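Student project report: tire wear and fuel use on the Jiker delivery vans
January 2023

Why we did this
Jiker runs small vans out of Cleludstead and the drivers kept saying the old tires "felt heavy." We wanted to see if tire pressure changes how much gas a van burns. Simple question, took forever.

What we did
Borrowed 2 vans, same model, same year. One kept at the door sticker pressure, the other left alone till the monthly check. Same loop each day, Cleludstead to Usuga and back. Odometer and pump receipts written down by the driver. Total for both vans was 2374 miles. We wanted more but the term ended.

Problems
- 3 receipts lost, those days thrown out
- gauge read low in cold mornings, didnt notice until week two
- one van got a new air filter halfway. Not our call.

Results
The van at sticker pressure used less gas. Small gap. Bigger on the highway part, almost nothing in town. Front tires on the other van were wearing on the outside edges, you can feel it with your hand. 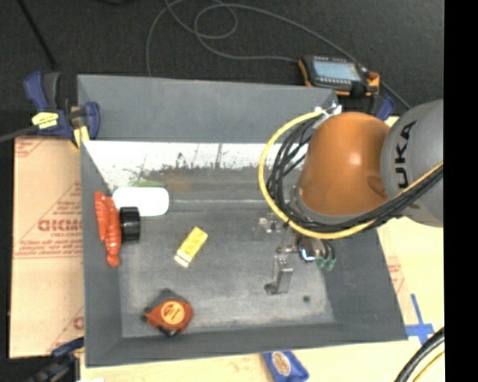
What we would change
Longer test, swap the drivers over, buy a decent guage. Maybe run it again in July when its hot. Check pressure every 500 miles at least.

Comments
brustamov_fan: did you weigh the load? matters more than pressure imo
tk88: my dad's van same thing, outside edges gone
rosie_m: which gauge was it

This site uses cookies. OK | Settings
Contact | © Student Projects, Brustamov College | Back to top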